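Setting Up Your Dergate Under-Desk Heater, continued

Before you start, give the heater a good half hour to settle if it has been sitting in a cold garage or car. We know it's tempting to plug it right in, but those 30 minutes are well worth the wait.

1. Slide the heater under your desk with the control knob facing you, leaving at least 13 inches of open space in front of the grille.

2. Plug the cord straight into a wall outlet. Please don't use a power strip, even a nice sturdy one.

CAUTION: Keep papers, curtains and sweaters well away from the grille while the heater is on.

3. Turn the knob to Low, which draws 300 watts, and let it run for a while with a window cracked open. A faint smell the first time is perfectly normal, and it should fade before long.

Note: On carpet, set the heater on the flat Hapeta base tray that came in the box, and press down gently on each corner to be sure it doesn't rock. Thick carpet can tip it just enough to trip the safety switch. 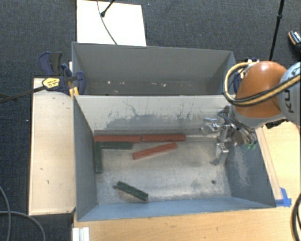 4. Set the timer

Press the clock button once for each hour you'd like, up to eight.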